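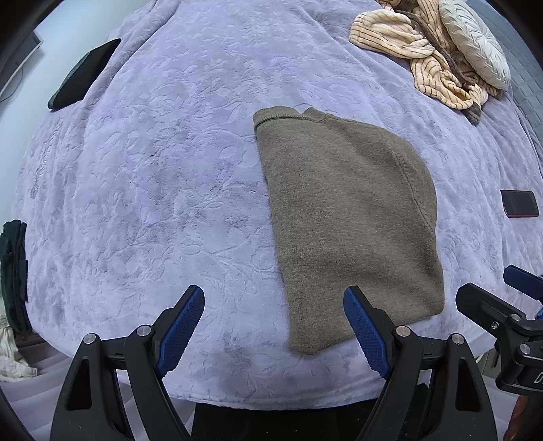
# Rerow knit line: sleeves coming off short, running notes

**Status:** open, but I'm close
**Machine:** Landeg flatbed, the older one by the window
**Yarn:** Urkuvex wool blend, cone lot 807
**Software:** Cakel pattern editor

I'm writing this down as I go because last time I fixed something on the Landeg I kept it all in my head, and by August it was gone. Sorry in advance for the rambling.

## What's wrong

Left sleeves come off the machine shorter than right sleeves. Same file, same yarn, same cone even. The difference is 14 mm after steaming, which doesn't sound like a lot until you try to seam it to a body panel and the cuff sits crooked. The first one I put down to me being clumsy with the steamer. Then the next sleeve did it too, and by exactly the same amount, so no, it wasn't me (this time).

Body panels are fine! Collars are fine too. It's only the sleeves, and only the left.

## First guess: tension

Everybody's first guess is tension, so I went there. Pulled the yarn through the Landeg's feeder by hand and it felt a bit grabby near the second disc. Cleaned out a really disgusting wad of lint, blew out the eyelets, rethreaded and knit another pair.

No change. Left still short by 14. The fabric did look nicer, so I'm counting it as a half win, but it's not the fault.

## Second guess: the yarn

I had one cone left of the previous Urkuvex lot and ran a pair from that. Same result. So lot 807 is off the hook, and I take back what I said about it in the message I sent their support desk. I did write again to say so. They were very nice about it.

Small side note for whoever orders next: the older lot steams out softer, and I'd ask for it again if they still have any.

## Third guess: the takedown

If the takedown rollers grip unevenly you can get rows packed tighter on one side of the bed. The left sleeve knits on the left side of the bed, so I got pretty excited about this one. I swapped the two files around so the left sleeve knit on the right side instead.

The short sleeve moved with the file. Not the bed, the file. I felt a bit silly for having spent the morning with my arm in the rollers, but at least the machine is in the clear and I can stop muttering at it.

## So, the file

Opened both sleeves in Cakel side by side. At first they look like perfect mirrors of each other. The row counter at the bottom says 400 on both, and that number is what fooled me for so long.

Then I stepped through the shaping section. The right sleeve has a plain row between each pair of increases. The left has that too up to increase 17, and after it the plain rows are tagged as "hold". Cakel still counts a held row in the total, but the Landeg skips right over it. Same count on the screen, less fabric on the machine. Argh.

I'm pretty sure I know how it got in there. When you use the mirror command on a selection and the selection ends partway through a shaping block, Cakel seems to carry the tag from the last row down into everything below it. I tried it on a scrap file and got the same thing both times I did it. If I select the whole piece first and then mirror, it comes out clean.

## What I did

1. Saved the bad left sleeve under a new name, so there's something to send to Cakel.
2. Deleted the left sleeve from the working file.
3. Selected the entire right sleeve, including the waste yarn rows at the start, and mirrored that.
4. Stepped through the shaping block by hand looking for "hold" tags. None.
5. Exported and reloaded on the Landeg. Power it off in between or it keeps the old file in memory (ask me how long that one took).
6. Knit one pair.

The new pair measures the same off the machine. They need to rest overnight before I steam them, so I'm not closing this yet.

## Still to do

- Steam and measure the pair in the morning, first thing, before the room warms up.
- Check the other Rerow sizes. I mirrored at least two of them the same way, and I have a bad feeling about the large.
- Send the bad file to Cakel with the steps. Their form wants a version number and I can never find it. It's under the wrench menu, not under Help.
- Unpick the short sleeves and wind the yarn back for swatches.
- Put the tension back where it was. I nudged it up a notch during the first guess and never wrote down the old setting, so I'll have to go by the swatch pinned over the desk.

## Update, 9:40 a.m.

Steamed and measured. Left and right match. Going through the large now, and yep, same tags, starting in the same place.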